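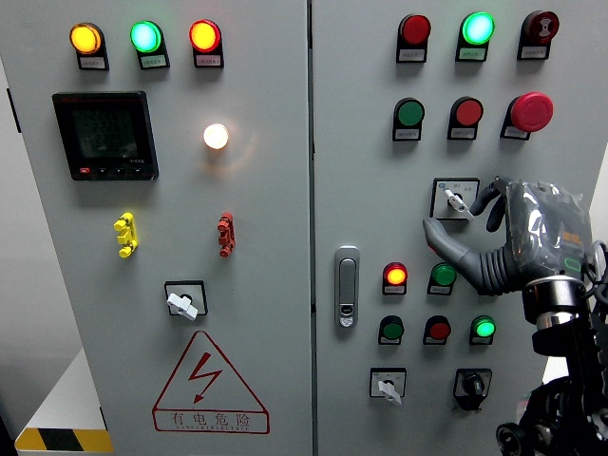
Cabinet doors, lights on.

How to Paint a Basement Floor Without Having to Do It Twice

I have painted my basement floor three times. The first coat came up on the bottoms of my shoes, the second came up in sheets, and the third one is still down there. What follows is the third one.

First, find out if your slab is damp. Tape a two-foot square of clear plastic to the concrete, seal all four sides, and walk away until the next day. If there are beads of water on the underside, put your wallet away and go deal with your gutters. No paint made by human beings will hold back a wet slab, whatever the can says in italics.

If the plastic is dry, empty the room. All of it. I know you plan to paint half, shuffle the boxes over, and paint the other half. You will get a seam down the middle and you will look at it every time you do laundry.

Cleaning

Sweep, vacuum, then scrub with a degreaser and a stiff brush on a pole. Rinse twice. Oil spots need their own treatment: pour on the degreaser full strength, let it sit 17 minutes (the time it takes me to make and drink a coffee), scrub, and drip some water on the spot. If the water soaks in, good. If it beads up, go again.

Old paint that is stuck down tight can stay, but sand it until the shine is gone. Old paint that lifts with a putty knife has to come off. If your house is old enough that there could be lead in it, get it tested before you sand anything. The kit is cheap and the dust is not something you want to take upstairs.

Etching

Bare, smooth concrete needs to be roughed up a little. I used an etching powder called Nikitz, mixed in a plastic watering can and sprinkled over a damp floor. Wear gloves, goggles and boots, open the windows, and follow the label. It fizzes, which is satisfying. Rinse until you are sick of rinsing and then rinse once more. When it dries, the floor should feel like fine sandpaper.

Patching

Fill cracks with a concrete patch and scrape it flush while it's soft. I left mine a bit proud, figuring I'd sand it later. Sanding cured patch is a hobby for people with no other prospects.

Painting

I used Koltudent two-part epoxy in a gray they call 3012. There is also a 3552, which on the chip is the same gray and on the floor is lavender. Ask me what color my second coat was.

Stir each part alone, combine them, stir again, and let the mix rest as long as the label says. Then:

- Cut in the edges with a brush, one wall at a time.
- Roll in sections you can reach across, keeping a wet edge.
- Work toward the stairs - and please picture this before you start, because I finished my first coat in the corner behind the furnace.
- Let it dry and put on the second coat inside the recoat window on the can.

Use a good roller sleeve. The bargain one sheds, and the fuzz is permanent. Mine was a Rollow with a half-inch nap and I only lost it once, down the sump.

Walk on it in socks after a day. Wait a full week before you drag the freezer back. I painted on a Sunday and the boxes went back the following Sunday, minus four that I took to the dump without opening.

Comments

Hélène Caron: Did the etching powder bother the drain at all? Ours is cast iron and older than I am.

Reply from author: I scooped up most of the slurry with a wet vac and checked the label for how to neutralize the rest. The drain looks as bad as it always did.

basementdweller2000: I have 3552. My wife likes it. We are a lavender household now.

Roman: Same furnace corner, same mistake. Stood there for an hour before I gave up and walked out across it.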